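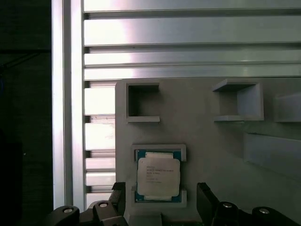

홈이 난 알루미늄 프레임과 그 앞의 회색 패널

곤드포트(Gondport) 좀비 드라마 '스탈투라드' 시즌 1 블루레이 박스
상품 상태: 판매 중 (10월 입고분)
디스크: 3장
회당 상영 시간: 43분
자막: 한국어, 영어

상품 소개

본편의 인기에 기대어 나온 스핀오프입니다. 제작사 보도자료에는 "문명이 무너지는 첫 순간을 그린다"고 적혀 있는데, 첫 세 화를 보고도 무너지는 문명은 거의 만나지 못했습니다. 대신 부부싸움과 교무실 회의를 봅니다. 감염자는 2화 후반에 한 번 나오고, 그마저 울타리 너머입니다.

그래도 저희가 이 박스를 들여놓은 까닭은 4화 때문입니다. 누린 버트가 연출한 회차로, 정전된 아파트 계단을 오르내리는 장면이 길게 이어지고 음악이 없습니다. 시리즈 전체가 이 정도였으면 소개 글을 이렇게 쓰지 않았을 겁니다. 5화부터는 다시 군인들이 와서 설명을 합니다. 설명이 많습니다.

화질과 음향

상자 뒷면의 "새로운 마스터링"이라는 문구는 크게 믿지 않으시는 편이 좋습니다. 방영판과 나란히 틀어 보았더니 밤 장면의 암부가 조금 살아났고, 낮 장면은 차이를 찾지 못했습니다. 음향은 확실히 낫습니다. 방영 때 대사가 묻히던 1화 병원 복도가 이제 들립니다. 들려서 좋은 대사인지는 별개의 문제고요.

부가 영상

- 나히드 하슈미(각본) 음성 해설, 1화와 4화
- 삭제 장면 모음: 왜 삭제했는지 보면 압니다
- 제작 과정 다큐멘터리 43분: 절반이 배우들끼리의 칭찬입니다
- 라샤리 마을 세트 소개

하슈미의 해설은 들을 만합니다. 3화의 느린 전개가 방송사 요구였다고 말하는데, 그렇다면 6화는 누구 요구였는지에 대해서는 말이 없습니다.

한정판에 대하여

초회 한정 300세트에는 번호가 찍힌 카드와 접이식 포스터가 들어갑니다. 카드는 얇고, 포스터는 접힌 자국이 배우 얼굴을 지나갑니다. 일반판과 디스크 내용은 똑같습니다. 수집 목적이 아니라면 일반판을 권합니다.

구매 전 확인

지역 코드는 A입니다. 조케오(Zokeo) 구형 플레이어에서는 메뉴 화면이 멈춘다는 문의가 있었습니다. 펌웨어를 올리면 된다는 것이 제조사 답변이고, 저희 매장 기기에서는 올린 뒤에도 한 번 멈췄습니다. 비닐을 뜯은 상품은 디스크 불량일 때만 교환됩니다. 내용에 대한 실망은 교환 사유가 되지 않습니다.

시즌 2 박스는 발매 일정이 나오지 않아 예약을 받지 않습니다.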